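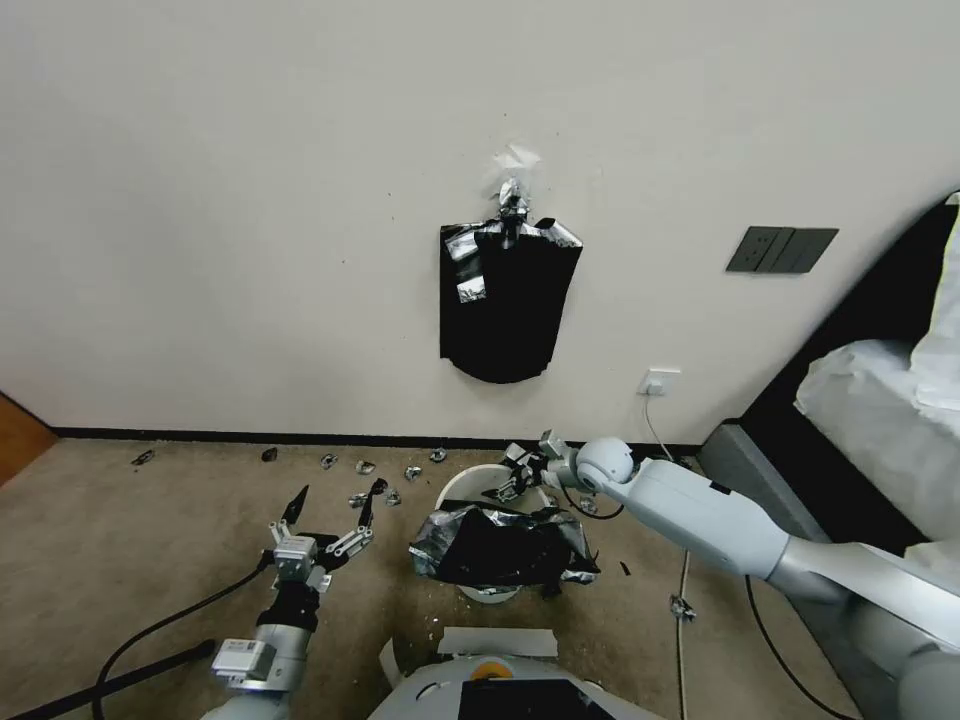

Larkness Small Black Liner
Sold by Sotora Supply
Item group: Waste and cleaning / Liners / Small

The Larkness is a plain black plastic liner for buckets, pails and small waste containers. It is made for use in offices, spare rooms, workshops and rentals, anywhere a small container gets emptied often. It has no drawstring and no scent. The top is cut straight so that it can be folded over a rim or gathered by hand and tied.

Details

Color: black
Finish: glossy, both sides
Flat width: 15 inches
Closure: none, open top
Bottom: flat seal
Packed: 400 per case, on rolls
Rolls can be bought singly

Which containers it fits

The liner is meant for round containers with an open top. Measure across the rim at the widest point. If the rim is nine inches across or less, the small Larkness will go over it with enough left to fold down the outside. On a narrow bucket there will be slack. Gather it at one side and knot it, or leave it hanging.

For square or rectangular wastebaskets, order the Heltier instead. It has side folds and sits better in the corners. It is also a thicker liner and costs more per roll.

Fitting the liner

Tear one liner off at the perforation and rub the open end between your fingers until it separates. Shake it out to get some air in. Push the bottom down into the container first, then fold the top edge outward over the rim, working your way around. Press the liner against the inside wall so it doesn't lift when light trash goes in – scraps of foil, tape ends, wrappers and so on.

It will wrinkle. This is a thin liner and the extra material has to go somewhere.

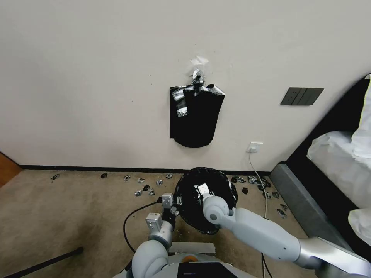 Glossy black material over the rim of a round container on carpet.

Hanging on a wall

Customers also ask about hanging an empty bag on a wall with tape. Light bags can be hung this way. Gather the top, lay a strip of wide tape across it and press the tape onto a clean, dry painted surface. The liner has no reinforced edge, so don't put anything heavy in it once it is up. For sharp items or liquids use a rigid container on the floor.

Some tapes will pull paint when they come off. Try a small piece in a corner before you start, and leave it overnight. Sotora doesn't supply tape with this item.

What not to use it for

Not for food storage. Not for hot ash. Broken glass and metal offcuts will go through the side and should be wrapped first or put in a Kashyap heavy sack. Keep the rolls and loose liners away from babies and small children.

Storage

Keep rolls in the box, out of direct sun. A roll left on a windowsill gets brittle along the perforations and the liners start to tear crooked.

Ordering

A single roll holds 50 liners. A full case is eight rolls. Cases ship in one carton and can't be mixed with Heltier or Kashyap rolls, but single rolls of all three can go in the same order.

The case carton was changed in February and is now shorter and wider. The liners inside are the same.

Single rolls are out of stock and due back on 5th August. Full cases are available now.

Returns

Unopened rolls and cases can be returned within 53 days of delivery. Opened rolls can't be returned unless the liners are faulty – split seals, missing perforations or two liners fused together. Keep the label from the core of the roll, as the batch code is printed on it.

Related items

Heltier Square Basket Liner
Kashyap Heavy Sack, black
Larkness Small Liner, clear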